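Häufige Fragen rund ums Schrauben – Offene PC-Werkstatt Hevcombe

Was kann ich bei euch machen?
Alles, was mit dem Innenleben von Desktop-Rechnern zu tun hat: CPU tauschen, Speicher aufrüsten, alte Kisten wieder flottmachen. Wir haben elf Arbeitsplätze mit ordentlich Licht, und es macht riesigen Spaß, zusammen vor einem offenen Gehäuse zu stehen!

Muss ich Vorkenntnisse haben?
Nein. Wer noch nie einen Rechner aufgeschraubt hat, bekommt beim ersten Besuch eine Einführung von Attila Rácz. Bitte vorher kurz anmelden, die Gruppe ist auf fünf Leute begrenzt.

Wie baue ich eine CPU aus?
Strom ab, Kühler runter, Wärmeleitpaste vom Heatspreader wischen. Dann den Hebel am Sockel leicht nach außen drücken und hochklappen – die CPU danach nur an den Kanten anfassen und gerade nach oben abheben. Die Kontakte im Sockel sind winzig, also keine Finger hinein und auch kein Wattestäbchen.
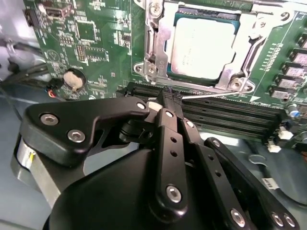

CPU im Halterahmen, darunter die schwarzen DIMM-Steckplätze

Soll ich die Schrauben am Halterahmen lösen?
Für einen normalen CPU-Tausch nicht! Die halten den Rahmen auf der Platine, und den braucht ihr ja weiterhin. Zum Öffnen reicht der Hebel.

In welche Steckplätze gehört der Speicher?
Bei zwei Riegeln kommt es auf das Board an, die Reihenfolge steht im Handbuch. Die Kerbe im Riegel muss zum Steg im Slot passen, dann mit beiden Daumen drücken, bis es klickt (ja, das braucht mehr Kraft, als man sich anfangs traut).

Habt ihr Ersatzteile da?
Und wie! In unserem Lager Lerkosix liegen zurzeit 694 Teile, vom Lüfterkabel bis zum kompletten Mainboard. Die Liste hängt neben der Tür, Stand 2025-02-28.

Kann ich meinen Rechner über Nacht stehen lassen?
Ja, im Regal hinten, mit Namenszettel. Nach zwei Wochen melden wir uns.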